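Keeping the old coil cooker

March 2020

When we moved in, everyone who came round said the same thing about the kitchen. Nice worktops, shame about the cooker. I agreed with them and started putting money aside for an induction one. I got as far as a quote, which was £705 including fitting, and then I didn't do it.

The cooker is a plain white electric one with coil rings. It was left by the people before us and I have no idea how old it is. It takes an age to get going and it stays hot long after you've switched it off, so for the first few weeks I burnt the bottom of most things. Rice was the worst. I threw away one saucepan completely.

What I do now is treat the slow cooling as part of the cooking. For rice I bring it to the boil, put the lid on, turn the ring down to the lowest setting for four minutes and then turn it off. The lid stays on for another 15 minutes. I don't lift it to look. A glass lid is worth having for this, as you can see what's happening without letting the steam out.

Soup and stew go in the dark green pot, which more or less lives on the front right ring. It isn't an expensive pot. The handle on the lid is a decent size, though, and I can get hold of it with a folded tea towel.
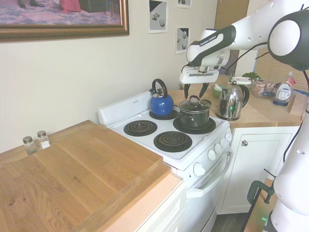
Green pot at the front, blue kettle behind it, and the steel kettle over on the worktop.

Yes, we have two kettles. The blue one came from my aunt and goes on the ring. The steel one is electric and is much quicker, so it does the weekday tea. I kept meaning to give one of them away – I even put the blue one in the charity bag in August – but it came back out again when the electric one needed descaling and I wanted a cup of tea.

Cleaning is the part I like least. The black pans under the coils catch everything, and if you leave a spill it bakes on. Ours lift out once the ring is cold and unhooked. I switch the cooker off at the wall first, then soak them in the sink in hot water and washing soda. The white top just gets a wipe with washing-up liquid. I tried a cream cleaner from the supermarket and it left a smear that took longer to get off than the original mess.

The knobs pull off as well. There are five of them along the front and grease gets in behind. I do those when I remember.

I've spent some of the induction money on a new pair of glasses and the rest is still in the account. If a ring goes I'll see what a replacement costs before I decide anything. Next job is the cupboard under the sink, where the door has dropped again and catches on the floor.

Keisha Wojcik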